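Packing Small Orders in Reused Cardboard Boxes

Shipping & Storage > Guides > Packing

Applies to: single-wall corrugated boxes, hand packing, parcels up to 6 kg

This guide covers choosing, checking, filling and closing a used box for parcel shipping. It does not cover palletized freight, liquids or anything that needs a hazard label. The settings are the ones in use at the Saltholm stockroom, where most outgoing parcels leave in boxes that came in with supplier deliveries.

What you need

Used boxes, sorted by footprint
Pressure-sensitive packing tape and a dispenser
Kraft paper or another void fill
Steel ruler, 300 mm or longer
Utility knife with a retractable blade
Bench scale
Label printer and blank labels

Step 1. Reject bad boxes first

Press the middle of each side panel with a thumb. A sound panel pushes back. A panel that stays dented has crushed fluting and will not carry a stacking load, even if the outside looks clean.

Next check the four vertical corners. These carry most of the weight when parcels are stacked. Reject the box if any corner is split, rounded or soft. Water stains are also grounds for rejection, including old ones that have dried. Board that has been wet loses strength and does not get it back.

Surface scuffs, old tape and printed logos do not matter. Old shipping labels do. Remove or fully cover every barcode, because a sorting machine may read the wrong one.

Step 2. Check the flaps and scores

The score is the pressed line where a flap meets the side panel. Open and close each flap twice and look along the score. Fine cracks in the outer liner are acceptable. If the inner liner is also cracked, the flap will tear under tape tension.

Flaps that have been bent somewhere other than the score need more care. A second crease weakens the flap and stops it from lying flat. If the crease runs parallel to the score, bend the flap back by hand, flatten it on the bench and reinforce it with one strip of tape across the crease. If it runs diagonally, use the box for void fill instead.

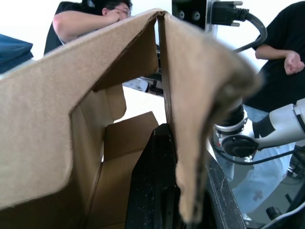

Corrugated box with bent flaps and slightly frayed cut edges.

Frayed edges can be trimmed with the knife and ruler. Cut away from the body, and take off no more than is needed to get a clean line. The two outer flaps should still meet in the middle after trimming. If there is a gap, bridge it with a strip of flat board on the inside before taping.

Step 3. Size the box to the contents

Allow clearance on all sides for fill. Too little and a knock to the panel reaches the product. Too much and the fill settles in transit, leaving the top of the box unsupported.

A tall box can be cut down. Mark the new height on all four panels, score lightly along the marks with the back of the knife, then slit each corner down to the mark and fold the panels inward. Do not cut through the scored line. Stockroom size 23 cut down this way replaces two smaller sizes on the Zandum shelf plan.

Step 4. Fill

Close and tape the bottom first. Put a pad of crumpled paper on the base, set the product in the center, then fill the sides before the top. Crumple the paper loosely – tight balls transmit shock and use more material.

Close the flaps and shake the box once. If anything moves, open it and add fill. The top flaps should meet with slight pressure. If they bulge, take some out.

Step 5. Tape

For parcels under 2 kg, one strip along the center seam is enough, with an overlap onto each end panel. Above that, use the H pattern: the center seam plus one strip across each end. Rub the tape down firmly. Recycled board sheds dust, and tape that is only laid on will lift at the ends. Wipe dusty panels with a dry cloth before taping.

Cold tape bonds poorly. Keep rolls indoors overnight in winter.

Step 6. Weigh and label

Weigh the parcel after taping. In the Coman shipping module, open the order, enter the weight and print. Reused boxes are booked under packaging code 961 so that no new carton is deducted from stock. If the Zokedus printer is on the shared queue, check the order number on the label before applying it.

Place the label flat on the largest face, clear of seams and edges. Do not put tape over the barcode – glare causes scan failures.

Storing used boxes

Flatten boxes by slitting the bottom tape, never by pulling the flaps apart. Store them on edge, off the floor, with the fluting vertical. Clear out anything left unused since the August stock check.

Related guides: Choosing a void fill; Replacing dispenser blades; Returns packaging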